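LISEZMOI – gobelets et plateaux, jeu « Danda »
Version du 21 déc. 2019

Bonjour et bienvenue dans le dossier ! Je l'ai écrit comme j'aurais aimé le trouver en arrivant sur le projet, donc avec les détails de rangement, les mots que j'emploie pour chaque chose et deux ou trois avis personnels sur les couvercles (vous voilà prévenus).

De quoi ça parle

Danda, c'est un jeu d'images sur une activité toute bête : préparer des commandes de boissons à emporter sur des plateaux. Un café par-ci, un thé glacé par-là, on pose, on déplace, on regroupe. J'ai choisi les boissons à emporter parce que j'en achète beaucoup trop, et aussi parce qu'un gobelet est un objet plus compliqué qu'il n'en a l'air. C'est léger, c'est plus large en haut qu'en bas, ça s'habille d'un manchon, ça se coiffe d'un couvercle plat ou d'un dôme, et on ne le prend pas pareil selon qu'on l'attrape par le haut ou par le milieu.

Le jeu compte 981 images retenues sur 1000. Les 19 autres sont parties pour cause de doublon, je n'ai rien gardé de côté.

Le matériel

Côté gobelets, deux familles. Les blancs en carton, avec manchon noir, pour les boissons chaudes. Les transparents en plastique, avec couvercle bombé, pour les boissons froides. Dans les annotations ça donne « gobelet_carton » et « gobelet_clair », sans accent et sans majuscule, merci de vous y tenir !

Côté plateaux, ils sont foncés, rectangulaires, à rebord, avec une découpe pour passer les doigts. Je les appelle « plateau_gauche » et « plateau_droit » du point de vue de l'image, jamais du point de vue de la personne qui sert. J'ai changé d'avis là-dessus en avril et il a fallu reprendre 400 fiches à la main, alors je n'y touche plus.

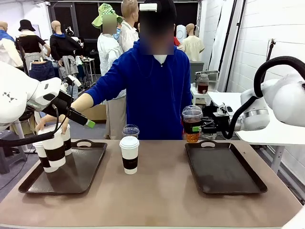

Plateau de gauche garni, plateau de droite encore libre, deux gobelets à même la table.

Un gobelet posé directement sur la table reçoit l'étiquette « hors_plateau », même s'il est tout près du bord d'un plateau. J'ai hésité à créer une étiquette « en attente », et puis non : je ne sais pas ce qui attend quoi. On note où se trouve la chose et on s'arrête là.

Pour un gobelet à moitié caché, on l'annote quand même dès qu'on reconnaît son dôme ou son manchon. S'il ne reste qu'un bout de blanc sans forme, on laisse tomber. Et pour un gobelet qui penche un peu, il y a la case « incline » – elle sert plus souvent qu'on ne croit, un gobelet qu'on touche par le couvercle bascule très volontiers.

Ce qui est annoté

Chaque fiche contient 6 champs : le type de gobelet, le support (plateau ou table), le couvercle, le manchon, le contact et une remarque libre. Le champ « contact » dit si quelque chose tient ou touche le gobelet. Le champ « remarque » est un joyeux fourre-tout, j'y ai mis des choses du genre « reflet sur le dôme » ou « traces sur le plateau », en français et parfois en abrégé, pardon d'avance pour l'orthographe.

Le contenu, je ne l'annote que s'il se voit. Un gobelet en carton fermé, je ne sais pas ce qu'il y a dedans et vous non plus ! Les clairs, c'est plus simple : on voit la couleur du thé, ou bien on voit que c'est vide.

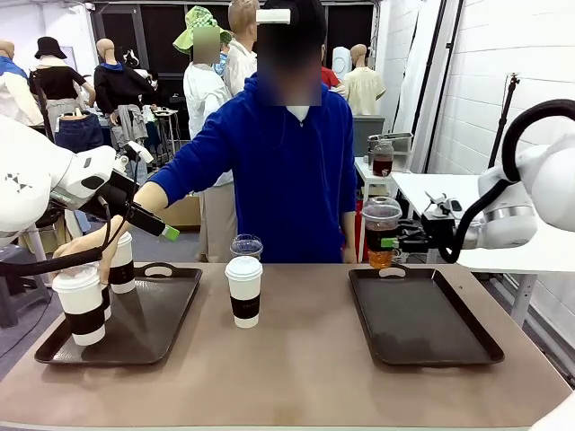

Thé glacé tenu près du bord arrière du plateau de droite, une main sur le gobelet de devant à gauche.

Les cas de ce type m'intéressent beaucoup, avec deux gobelets de familles différentes tenus au même moment. Il faut alors deux fiches séparées, une par gobelet, avec le même numéro d'image. Un gobelet tenu juste au-dessus d'un plateau garde le support « aucun » tant qu'il n'est pas posé. Je sais, ça paraît sévère, mais sinon chacun décide à l'œil et on se retrouve avec des fiches qui se contredisent.

Pour l'arrière-plan, rien n'est annoté. Il y a des mannequins et des vêtements dans la pièce, vous pouvez les ignorer tranquillement. Les visages sont floutés.

Manchons et dômes, la partie que je préfère

Le manchon est mon petit chouchou. Il donne de la prise et il cache une bonne partie du liquide, ce qui est très embêtant quand on voudrait annoter un niveau. J'ai donc renoncé au niveau. On écrit « liquide visible » ou « liquide non visible », point.

Le dôme, lui, prend toute la lumière du plafond. Si vous comptez détourer les gobelets clairs, prévoyez du temps, car le bord se perd vite dans les reflets. Je commence toujours par la collerette et je remonte ensuite.

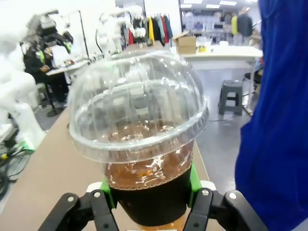
Ruvach aurait préféré que le manchon soit détouré à part, avec sa tranche ondulée, parce qu'un gobelet froid avec manchon et un gobelet froid sans manchon ne se prennent pas du tout au même endroit. Remarque notée, et plutôt juste ! Pour l'instant le manchon reste une simple case à cocher, mais le champ libre peut accueillir la précision si vous reprenez des fiches.

Fichiers

Le dossier « okeke » contient les images, le dossier « fiches » les annotations en texte, une ligne par gobelet. Les champs sont séparés par des points-virgules. Si votre tableur avale les zéros au début des numéros, importez la colonne en texte.

Limites

Deux familles de gobelets et des plateaux qui se ressemblent, ça reste maigre. Ne vous servez pas de Danda pour reconnaître des tasses, des verres à pied ou des canettes. Les petites inscriptions sur les manchons ne sont pas transcrites non plus, elles sont souvent trop pâles pour être lues.

Pour corriger une fiche, ajoutez votre ligne sous l'ancienne sans l'effacer et mettez « v2 » à la fin du champ remarque. Je relis et je fusionne quand j'ai un moment, en général avec un café.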